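Lollano Compact Front Loader — white
Small front-loading washer for flats, granny units, laundry nooks 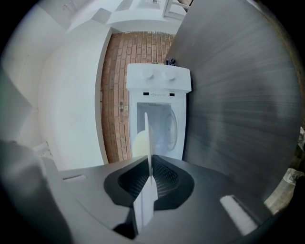
Back in stock from April. Same model as last year, new hoses in the box, price unchanged.

Two knobs on the panel, no touchscreen, no app. Door swings open to the right — check your nook before you order, we can't swap the hinge side.

Specs
Colour: white
Loading: front
Controls: 2 dials
Rated power: 2000 W
Max spin: 900 rpm
Inlet hose: cold only, supplied
Drain hose: supplied

Fitting
Leave 100 mm behind for the hoses. Level the feet before first use, and take the transit bolts OUT (we get calls every week about this). Keep the bolts in case you move. Run one empty hot cycle first, no powder.

Ok on tiles or concrete. Timber floors — put a rubber mat under, sold seperately, ask at the counter.

Care
Wipe the door seal after the last load, leave door ajar overnight. Filter wants a rinse every month or so. Front loader powder or liquid only, go easy on it.

Delivery
Zarnedport metro free, ground floor. Stairs extra, ring first. We'll take the old machine away if its disconnected and drained before the truck gets there. Pickup from the Jonach warehouse till 4 pm, bring your order number and a second pair of hands.

Parts and service: Vilém Holub, service desk
Trade and body corporate orders: ask for Bohumila Oravec, quotes usually back same day

Floor model not for sale sorry.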